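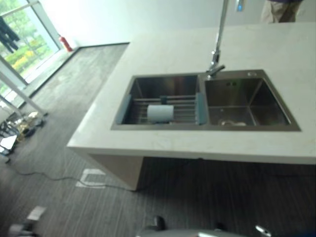 The robot learns nothing from being told, the visiting group heard within minutes of arriving at the Lurkport teaching hall; it learns from being taken through the job, many times over, by a patient operator. That remark set the course for the rest of the visit.

The hall is operated jointly by Vekby and Ocampo and is devoted to household tasks taught by remote control. Work on the day of the visit was at the kitchen island, where a roll lay on the drying rack over the left basin of the sink. Staff explained that small changes in where an object lies are made on purpose between attempts, and that each attempt is recorded from start to finish.

Operators complete 19 hours of practice before their recordings are accepted. The hall aims for 600 accepted recordings per task — a figure set in September after earlier, smaller sets gave uneven results. Attempts with a hesitation or a dropped object are kept in a separate file and reviewed weekly.

Members of the group asked whether hand guiding, in which the arm is moved directly, would be quicker. Both methods are in use at Lurkport. Hand guiding is preferred for short motions, remote control for anything that requires the robot to change position.

The next visit is limited to 44 places.

Recent items
Visit to the Erevholm assembly works
Remote operation: notes for new members
Ocampo opens second training room
Visit program and registration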